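Best way to fold shop towels and rags so they stack?
Household & Garage > Laundry and Storage

helitz_garage
Posted Tuesday 7:12 pm
I have a laundry shelf in the garage, 200 or so cloths if you count the kids' old T-shirts I cut up, and they all live in one heap. I want them flat and stacked by color. My trouble is the first step. They come out of the dryer twisted up like rope and I spend more time untwisting than folding. What do you all do?

undstead
Posted Tuesday 7:40 pm
Grab two opposite corners, pull, then let one go and find the next corner along. I never smooth them with my hands first. Pulling takes out most of the twist.

KThibodeaux
Posted Tuesday 8:05 pm
Opposite corners is the wrong way to do it. You stretch the cloth on the bias and it never lies square again. Take two corners on the same side, snap it once, lay it down. — Kenji

undstead
Posted Tuesday 8:11 pm
For a good napkin, sure. These are rags. I pull on the diagonal only to get the knot out, then I square it up on the table. Teal cloth, wrinkled, stretched corner to corner over the tabletop, with the red one waiting in a crumple off to the side: 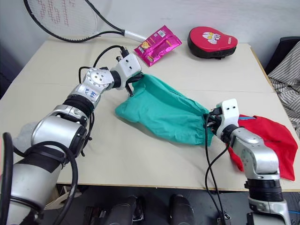
How many folds should a rag get before it goes on the shelf?

Two for a small cloth and three for anything the size of a hand towel. After that the stack gets round on top and slides.

nabila_c
Posted Tuesday 8:34 pm
I'm with Kenji on the corners but not on the snapping. Snapping throws lint all over the place, and if your table is next to where you keep sports stuff you end up with fuzz on everything. I lay the cloth down in a bunch, find one hem and follow it with my fingers until I hit a corner.

KThibodeaux
Posted Tuesday 8:50 pm
Following the hem works if there is a hem. Cut-up T-shirts don't have one on every side.

nabila_c
Posted Tuesday 8:58 pm
Then roll those and put them in a bin. Rolled shirts and folded towels don't belong on one shelf anyway.

szabo_m
Posted Tuesday 9:20 pm
Wash the reds separately the first few times. I lost a whole load of light ones to a red cloth in August. Also skip fabric softener on anything you want to soak up a spill.

helitz_garage
Posted Tuesday 9:46 pm
Thanks. Tried a few both ways tonight. The diagonal pull got the twist out faster but my squares came out crooked — same side corners were neater. I'll probably roll the T-shirt pieces. Does anybody put dividers on the shelf or do the stacks stay up by themselves?

undstead
Posted Tuesday 9:52 pm
Mine stay up if I keep them under a foot high. Folded edge facing out.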